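Search the notebook Go
Bitden bench notes

October -- window desk, cloths and tray

Started at 9, which for me is early, and spent the first stretch just moving things off the window desk so I could get at the top of it. Rekha had a stack of sample cards there from the Pukotine order and I've put them on the second shelf by the door, face down so the light doesn't get at them. Rekha, if you're reading this before you panic, second shelf!

The plan for today was the small cloths. Senthil wants a folding method written down that anybody here can follow without asking him, and he wants it for the Wogan packs, where the cloth goes in first and everything else sits on it. We've been doing these by feel for ages and they come out all different (mine are the fat ones, I know). So the idea is one tray, one cloth at a time, same fold every time, and then write up whatever makes the least mess.

I like the white tray for this. On the bare desk top the dark cloths just vanish -- black on black, you can't find the hem to save your life, and by the afternoon I was squinting at everything anyway. On white the navy shows up beautifully, every crease. The one drawback is that the surface is so smooth the cloth skates when you pull on a corner. Indira suggested a sheet of the grippy shelf liner underneath the cloth. Tried it, hated it, the liner came up with the fold. Back to plain tray. 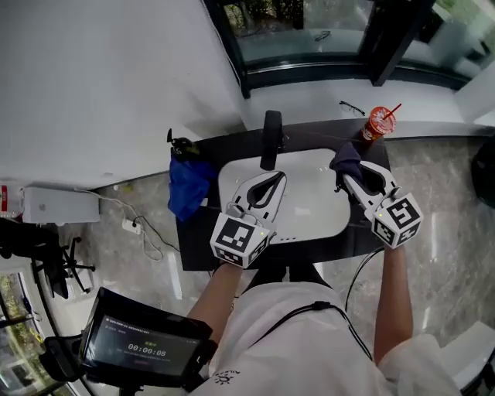
Navy cloth on the go at the window desk, blue one parked at the left.

Folds tried, in the order I tried them:

Quarter fold. Fast, flat, but the open edges all end up at one corner and it springs apart when you pick it up from the wrong side. Fine for the drawer, no good for the packs.

Thirds, then half. Much nicer! Sits tidy and there's an obvious front. You do have to get the first third straight or the whole thing goes off like a badly folded letter. I redid it 2 times before I was happy and then did it right without thinking, so I guess it's a knack.

Roll. Vasanthi's favorite and she will argue for it all day, and it does look sweet, but a rolled cloth won't lie under anything. I've left it out of the write-up and she can take it up with Senthil.

So thirds-then-half is my pick. The order that worked for me: lay it out with the label side down, smooth from the middle outward, bring the far edge toward you, bring the near edge up over it, then left side over to the right. Press with the flat of something. Don't tug at the corners, smooth them.

The blue ones behave differently. They crumple if you look at them, and I think the fabric is a bit softer than the navy (could be they've just been washed more, I didn't check the batch sheet). They need a proper shake first. I'd like to give them their own line in the instructions, but Aravind thinks one method for both or people won't read it. We went back and forth over lunch and left it there.

Other stuff while I remember:

-- Finadbridge still owe us the second carton. The slip says 2,000 and I've only signed for the first half, so please don't sign for the rest until someone has opened it.
-- Timed myself at the end, 20 cloths in one go, and forgot to write down when I stopped. Will redo it.
-- Window ledge needs a wipe, it's dusty enough to mark the navy ones. Same for the desk edge.
-- Drinks at the back corner of the desk, please, well away from the tray. I'm saying this to myself as much as anyone.

Next time: same fold with the bigger cloths, and see if the tray is still wide enough once they're opened out flat. I have my doubts. If it isn't I'll try them on the long table and put a white sheet down first.

3 comments 1 share
Bitden workshop notebook | Contact | Back to top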